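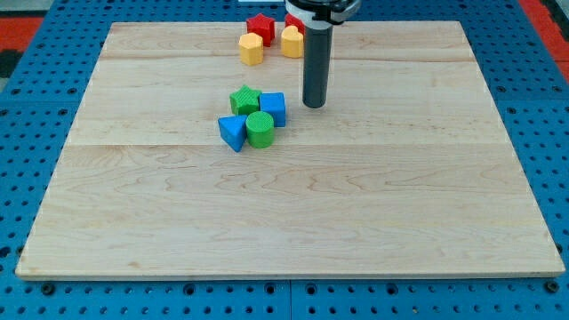

1/ This week I want to write down how we look after the small pushing cell at Kaltari, before I forget the details. The arm does one thing only: it pushes shapes on a board with a single round finger. Most of my work on it is about height. The tip must stay just above the wood, as it hovers now to the right of the yellow heart, and it must keep the same gap wherever it goes.

2/ First the board. It is wood, glued from several planks, and wood moves. When the heating comes on in October, the seams can rise a little. I lay a steel ruler across each seam and look for light under it. If I see light, I sand by hand with fine paper, always along the grain.

3/ I do not sand the blocks. Dinesh Nautiyal did this once with a green star, because the top felt rough. Now it slides differently from the others and we had to print a new one.

4/ The bolts beside the front corners of the board come next. I check them with my fingers and then with the key. Please do not tighten very hard! The blue pegboard under the board is softer than it looks, and a hole that has become oval is a hole you lose.

5/ Then the finger. I wipe it with a dry cloth and turn it in the holder. Any play at the holder becomes bigger at the tip. Ours had play in spring and we searched for 2 days in the software before somebody touched the finger.

6/ Setting the height: I drive the arm to 7 points on the board and at each point I slide a paper card under the tip. It should pass with a light drag. I write the values in the notebook and also in the Sithole file, where the cell reads them at start.

7/ If the card is tight at the far side and free at the near side, the board is not level. I correct it with shims under the board. I do not correct it in the program, although it is faster.

8/ Sizwe Cele asked me how often. We do the full check after 135 hours of running, and a short one (bolts, finger, card in the middle) each morning. The short one takes less time than making tea.

9/ One open question for people who have similar cells. My finger tip leaves gray marks on light wood after long runs. I tried a cap from Flesen but it catches on the corners of the triangle. What do you use?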